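Surnlow Makers Forum > Clubs and Student Projects > Sixth form bin picking project, advice wanted

bramblewick
Posted 2024-03-08

Hello all, long-time reader and not much of a poster, but you were all so kind about our line follower that I thought I'd try you again with the new one.
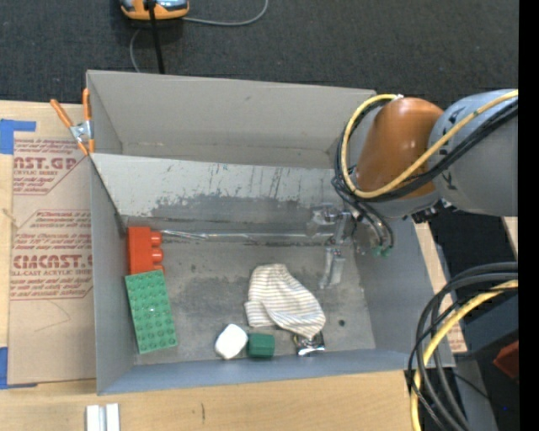
The Plultovik bin, with the two bricks up in the corner and the striped cloth near the gripper.

For those who missed the earlier thread, Plultovik is what our students have called their project (I've asked where the name comes from and had a different answer each time). The idea is to pick mixed bits out of one part of a divided bin and drop them in the other, and they'd like to show it at the Hellström open day in April. We've logged 363 attempts so far and 178 of those were clean picks, which I think is jolly good for a club that only meets after lessons — but the students are less easily pleased than I am! The cloth is the worst of it, followed by anything that gets itself into a corner. Any thoughts gratefully received, and please keep them simple enough for me to pass on.

tinpotgarage
I do like the look of that. My first thought is that you've got a hard bin as well as hard objects. The red brick is standing right up against the divider and the wall, and the green one is touching it, so there isn't much room to get a finger in on that side. I'd teach it to nudge things out into the open before it tries to grab them. We did that with our Vestov entry and it was the best afternoon's work of the whole term, even if we did push a few things into worse places while we were learning.

old_solder
I'm going to disagree, in a friendly way. Nudging is lovely when it works, but it's a second skill to get right and you've only got until April. I'd leave the corners till last and let it take whatever is easiest first. Things shift about as you clear the bin and quite often the hard ones come free by themselves.

tinpotgarage
Quite often, yes, but two bricks in a corner with nothing leaning on them won't shift for anybody. Ask me how many marks we lost waiting!

pennyfarthing8
Can I put in a word about the cloth? Ours was a tea towel and we had a dreadful time until we stopped aiming for the middle of it. Go for a gathered bit, like the narrower top of yours, and pinch. I'd also watch the shiny packet poking out from under the cloth, and that clear strip along the foot of the divider. Our depth camera could hardly make sense of anything see-through — we ended up with great holes in the picture where the plastic was.

bramblewick
Oh, this is all so helpful, thank you. I read the lot out to the group and it started quite an argument, half for nudging and half for waiting, so I've told them to try 8 runs each way with the same things put back in the same spots and we'll let the numbers settle it. The pinching idea went down very well with everybody.

old_solder
Eight isn't very many, mind. I'd want more than that before I believed either side, including mine.

bramblewick
Fair point, and I'll see if I can get the room for an extra evening. Will report back once we've got something to show you.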